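Subject: Re: [signals] Left-turn phasing on the Holel corridor

> The Traltell controllers at the Cultesine end still run permissive
> lefts all day. Is anyone against protected-only at peak hours?

No objection, but check storage first. The left-turn bay at Ammann holds 7 cars. With protected-only phasing the queue will reach the through lane at some 900 vehicles an hour. 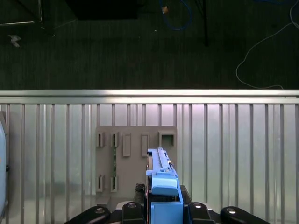 I would add 4 seconds to the left-turn green and keep all-red at 2. Retime the next signal downstream too, or the offset is lost.

Can you send the February turning counts before we change the plan?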